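The Great Lid Sort, and What's Next

I promised last month that I'd report back on the storage corner, so here goes. We did it! It took one long evening in March, two pots of coffee and a lot more talking than sorting, but the craft supplies at Azevedo Hall finally live in boxes with lids that fit. I'd been dreading it for weeks, and then I had such a good time that I went home and started on my own kitchen drawers (my husband was less thrilled).

Clear plastic was Leonilde's idea and I'll admit I argued for the pretty fabric bins. She was right. With clear boxes you can see the felt, the ribbon and the glue sticks without pulling everything down, and the little clips keep the lids on when somebody grabs a box by the wrong end – usually me.
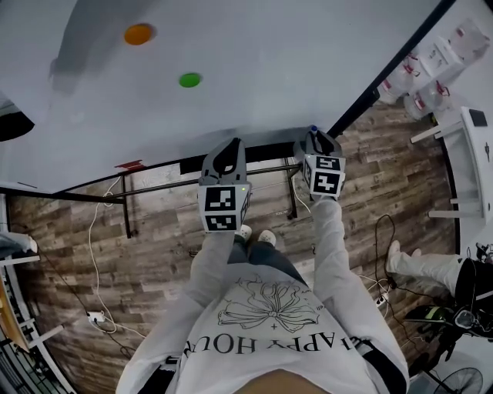

The other thing we settled is the tabletop rule. Before you start anything new, the table gets cleared down to whatever you need for that one job. I know it sounds fussy. But Duarte Amaral and I tried it for a whole session and I didn't lose my scissors once, and if you've ever sat next to me you know that's a record. Small stuff goes back in its box as you finish with it, and please, please put the lid back on before you go hunting for the next thing.

We still have gaps. If you've got spare clear boxes at home with lids that clip shut, we could use 10 more, any size that one person can carry. Labels too, the kind you can peel off without leaving half of them behind. Carla Rizk has a drawer for donations by the front door, and she's there most evenings until 7.

Next up is the button collection, which came to us in three cookie tins and a sock. Aiman Rahman wants to sort it by color and I'd go by size, so come and take a side! Bring a snack to share and wear something you can sit on the floor in.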